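## Left arm stops halfway through a shelf run? Check the cable first

My left arm quit on me three times in April, always on the reach toward the shelf, always with the same overload fault. I swapped a motor (pricey!) before I noticed the cable was pulling tight at full stretch - ugh.

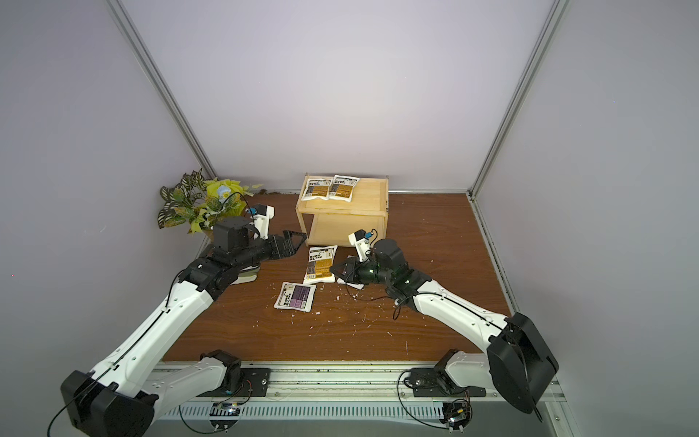 *Both grippers down by the snack packets, left arm's cable trailing off at the base.*

So, before you order parts:

1. Hit the e-stop and cut power at the wall.
2. Move the arm by hand to its farthest reach and watch the cable at the elbow.
3. If it goes tight, loosen the ties and feed in 60 mm of slack.
4. Power up and run the reach at low speed, hand on the e-stop.

Mine did 99 cycles after that with no fault.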